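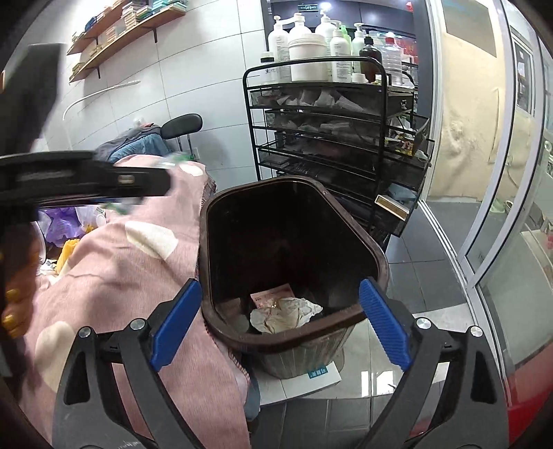

Wenche Dahlgren은 패드 교체 주기를 개폐 횟수로만 적어 두면 현장에서 쓰기 어렵다는 의견을 보내왔다. 얇은 테두리를 주로 잡는 유닛과 상자 면을 주로 잡는 유닛은 같은 횟수에서도 닳은 모양이 다르고, 테두리 쪽은 골의 끝부분부터 먼저 뭉개진다는 것이다. 이 의견을 받아 점검 기준에 접촉 형태 항목을 넣었고, 아래 내용은 그 수정본이다.

Hostik 핸드헬드 그리퍼 정비 갤러리: 패드와 턱

Galier의 Kerkosby 작업실에서 쓰는 Hostik 핸드헬드 그리퍼의 사용 상태와 정비 기준을 모은 페이지다. 대상은 손에 들고 쓰는 도구형이며 로봇 암에 장착하는 형은 별도 페이지에서 다룬다. 개폐량 기록과 영점 설정에는 Gape를 쓴다. 센서 보드 교체, 배선, 카메라 보정은 여기에 포함하지 않는다.

사진 1. 테두리 접촉
세로 골이 있는 갈색 쓰레기통의 앞쪽 테두리 좌우에 파란 패드가 하나씩 닿아 있다. 검은 턱에는 둥근 은색 나사 머리가 좌우 두 개씩 보인다.

접촉 형태 구분
기록지에는 면 접촉, 테두리 접촉, 점 접촉 중 하나를 적는다. 한 작업에 두 가지가 섞이면 시간이 더 긴 쪽을 적고 나머지는 비고란에 쓴다. 용기의 둥근 테두리는 두께와 상관없이 테두리 접촉으로 분류한다. 패드 면 전체가 닿지 않고 골 몇 줄에 하중이 몰리는 조건이므로 점검 주기는 짧은 쪽을 따른다.

점검 및 교체 주기
면 접촉 위주 유닛은 개폐 4000회에서 패드를 교체한다. 테두리 접촉이나 점 접촉 위주 유닛은 3000회에서 먼저 점검하고, 골 끝이 무너졌으면 그 자리에서 교체한다. 횟수는 Gape의 누적값을 읽는다. 누적값은 전원을 꺼도 남지만 펌웨어를 다시 올리면 초기화되므로 업데이트 전에 기록지에 옮겨 적는다. 지난 3월에 한 대가 이 절차를 빠뜨려 이력이 끊겼고, 해당 유닛은 패드를 새것으로 바꾼 뒤 영에서 다시 세고 있다.

횟수가 남아 있어도 다음 중 하나가 보이면 교체한다.
골 사이가 찢어졌거나 바닥까지 갈라짐
패드 가장자리가 턱에서 들뜸
중성세제로 닦은 뒤에도 표면이 끈적임
좌우 패드의 두께 차가 손톱으로 느껴짐

좌우는 반드시 한 쌍으로 교체한다. 한쪽만 새 패드를 쓰면 닫힘 중심이 얇은 쪽으로 밀리고, Gape에서는 영점 편차로 잡힌다. 떼어 낸 패드 중 상태가 나은 것을 예비품 통에 다시 넣지 않는다.

패드 탈착
전원을 끄고 턱을 손으로 끝까지 벌린다. 패드는 안쪽 끝부터 들어 올린다. 금속 헤라를 쓰면 턱 표면에 홈이 생기므로 나일론 헤라를 쓴다. 남은 접착층은 이소프로필알코올을 묻힌 천으로 닦고 완전히 마를 때까지 둔다. 새 패드는 골 방향을 반대쪽과 맞춘 다음 중앙에서 바깥쪽으로 눌러 붙인다. 부착 후 15분 동안은 턱을 닫지 않는다. Majdi Nassar의 메모에 따르면 이 시간을 줄인 유닛에서 패드가 바깥쪽으로 조금씩 밀린 사례가 두 번 있었다.

턱 나사
패드를 갈 때 나사도 같이 본다. 머리에 그어 둔 페인트펜 표시가 턱 쪽 표시와 어긋났으면 풀린 것으로 판정한다. 표시가 없는 유닛은 먼저 규정 토크로 조인 다음 표시를 새로 긋는다. 조이는 순서는 왼쪽 안쪽, 오른쪽 안쪽, 왼쪽 바깥쪽, 오른쪽 바깥쪽이다. 한쪽 턱을 전부 조인 뒤 반대쪽으로 넘어가면 턱이 미세하게 틀어진 채 고정되는 경우가 있다. 나사 고정제는 저강도만 쓴다. 머리 홈이 뭉개진 나사는 재사용하지 않는다.

영점과 개폐 범위
패드를 교체한 유닛은 예외 없이 영점을 다시 잡는다. 턱을 완전히 닫고 Gape의 원시값이 안정되면 영점을 저장한다. 이어서 최대로 벌려 원시값을 읽는다. 정상 유닛에서는 영점과 최대 개방의 차이가 266 카운트를 넘는다. 그보다 작으면 링크에 이물이 끼었는지, 패드가 안쪽으로 넘쳐 붙었는지 순서대로 확인한다. 둘 다 아니면 엔코더 자석의 위치를 본다.

개폐는 천천히 다섯 번, 빠르게 다섯 번 반복한다. 반복 후 닫힘 값이 처음 저장한 값으로 돌아오지 않으면 나사 점검으로 되돌아간다. 영점을 소프트웨어에서 보정해 넘기는 방식은 쓰지 않는다.

시험 파지
영점까지 끝난 유닛은 빈 플라스틱 용기로 시험한다. 테두리를 좌우에서 잡고 들어 올려 패드가 미끄러지는지 본다. 용기를 살짝 돌렸을 때 한쪽 패드만 먼저 떨어지면 턱 정렬이 맞지 않은 것이다. 시험 용기는 매번 같은 것을 쓰고 테두리의 먼지를 먼저 닦는다. 젖은 용기로 한 결과는 기록하지 않는다.

세척
사용 후에는 마른 천으로 골 방향을 따라 닦는다. 로션이나 오일류를 담은 병을 다룬 뒤에는 희석한 중성세제로 한 번, 물을 적셔 짠 천으로 한 번 닦는다. 액이 나사 구멍이나 힌지로 흘러 들어가지 않도록 턱을 아래로 향하게 든다. 알코올은 접착층을 제거할 때만 쓰고 패드 표면에는 쓰지 않는다. 골이 굳어 마찰이 떨어진다.

종이나 휴지를 많이 다룬 유닛은 골 사이에 섬유가 낀다. 부드러운 칫솔로 털어 내고, 힌지 쪽은 블로어로 바깥을 향해 분다. 압축 공기를 힌지에 직접 대지 않는다.

기록지 항목
유닛 번호, 누적 횟수, 접촉 형태, 패드 교체 여부, 나사 표시 상태, 영점 저장값, 최대 개방값, 시험 파지 결과, 작업자 이니셜. 빈칸이 있으면 해당 유닛은 반출하지 않는다. 점검만 하고 교체하지 않은 경우에도 영점 저장값은 적는다.

개정 내용
접촉 형태 항목 추가(Dahlgren 의견 반영). 나사 조임 순서 명시. 부착 후 대기 시간 명시(Nassar 메모 반영). 예비 패드의 보관 온도는 공급처 자료를 받은 뒤 다음 개정에 넣는다.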